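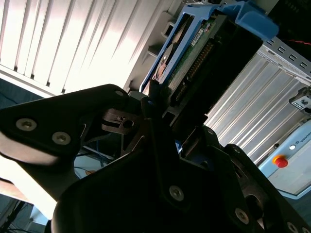
The Blue Caddies, and a Long Overdue Sorting Out

I have been promising myself since the winter that I would go through the old drives, and June seemed as good a month as any, with the evenings long and the garden mostly looking after itself. I write about tomatoes here more than I write about computers, I know, so those of you who come for the tomatoes may want to skip this one and come back next week (they're doing fine, by the way, apart from the Bellini plants by the fence, which are sulking).

For anyone new, I ran the office side of a small print shop for a good long while, and when we closed up, the file server came home with me. We called it Skiltarstead, after the name on an old sign Fergus Halliday had hung over the back door, and it did its job in a closet for years without anybody thinking about it at all. The drives went into bright blue plastic caddies, the kind you pull out by a curved handle, and I still think they are the nicest thing about the whole machine. I have handled plenty of gray ones and black ones since and never felt a thing for them.

If you've never met a caddy, it's a tray, really. The hard drive sits inside it, you slide it into its slot, and the connector at the end of the drive meets the one at the back. When you want the drive out again you take hold of the handle and draw it toward you, and there it is in your hand, green circuit board and gold pins and all. I always liked that underside better than the top. The top of a drive is a lid with a sticker on it, but the underside has that round shiny part in the middle of the metal, and the tiny components, and it looks like somebody cared where everything went.

So, the sorting. I had 21 drives altogether, which surprised me, and 19 of them were still in their caddies. The other two were wrapped in a dish towel at the bottom of the box, and I have no memory of doing that. I cleared off the big table, put down an old bath mat so that nothing would get knocked on the bare wood, and touched the radiator pipe before I started, which is a habit Amedeo Pellegrini drilled into me when he looked after our machines. Amedeo would also want me to tell you to hold a drive by its sides and keep your fingers off the board and the pins. I can hear him saying it.

I made three piles. One was for drives I knew had family things on them, photographs mostly, and the scans I made of my mother's recipe cards. One was for shop files, which I've kept as long as I need to and can now let go. The third pile was for drives I couldn't place, and of course that was the biggest pile by supper time. My labeling in those days ran to things like "Ramira 5" and "Harnitz old, NOT the other one." I must have known what I meant! Ramira was a customer, a very sweet company that sold garden furniture and changed its catalog every time the wind blew. Harnitz I'm less sure about. It may have been the big calendar job.

I'd forgotten how much a hard drive weighs for its size. You pick up one, fine, and then you carry an armful across the room and feel it in your elbows. I made tea twice and let it go cold twice, and had to stop altogether when I found a drive marked with Fergus's handwriting, because I sat there thinking about him and his awful singing for a good while.

The shop drives are going to be wiped and then taken to the electronics recycling, minus their caddies. I'm keeping those. I have no sensible plan for them, though my neighbor thinks they'd hold seed packets, and I did try one and she may be right. The family drives I'm copying one at a time onto something newer, and it is slow going. I start one after breakfast and see where it's gotten to at lunch.

The mystery pile is still on the bath mat. I'll get to it when the beans are in. If any of my old shop people are reading and remember what the Harnitz job was, please leave me a comment, and tell me how you all are while you're at it.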